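Budget check: two handheld gripper kits or one arm first?

gulleo_bench
We have 2432 left in the equipment line and it has to be committed by Friday. The job is cloth handling: picking up wipes and small towels, moving them between a tray and a round table or container. Option A is a second pair of handheld grippers plus spares. Option B is a deposit on a small arm from Nisov, with the rest out of the January money. Which would you do first?

tmkh46
Handhelds. An arm with no data sits there. Do you have anything showing the setup? The room matters for what else you need to buy.

gulleo_bench
Two from the cloth task. 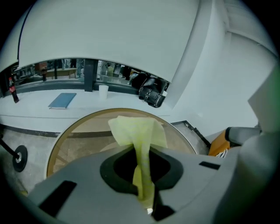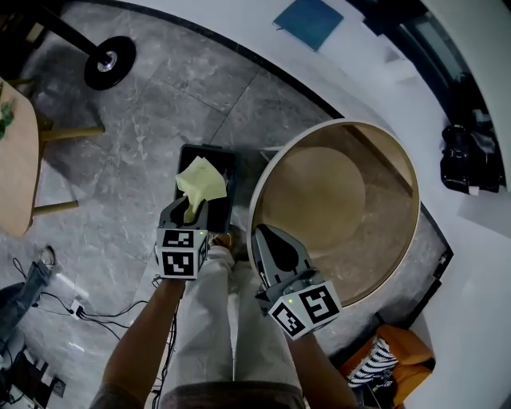
The cloth is thin and bunches up when you grip it, so I expect to go through finger pads. Lightfoot quoted me 19 a set for pads and wants three weeks.

tmkh46
Order the pads now whatever you decide. I'd also put money aside for cable covers. You have black cables across the floor near where the person is standing, and that will be a trip sooner or later.

Justness
Going to disagree on the handhelds. A second pair needs a second operator, and operator hours cost more than the hardware after a couple of months. Did you budget for that? We didn't, and ours spent most of the spring in a drawer.

gulleo_bench
Partly. Moushumi Kodikara does our scheduling and she has 3 people who can do half days.

Justness
Then it's closer than I thought. I'd still get the arm deposit in if the price is only held until Friday. Ask Nisov if the deposit is refundable – ours was, minus a fee.

K. Mkhize
I run purchasing for a lab this size. Don't split the money between both options. You end up with a deposit and no spares. Buy the pair, 10 sets of pads, extra marker cubes and a charger, and write the arm into the January request with a real quote attached.

tmkh46
Agree with Kgomotso, except I'd get fewer pads until you know how fast they wear.

gulleo_bench
OK. Asking Nisov for a written quote today and sending Lightfoot the order for pads. Will post the totals once I have shipping.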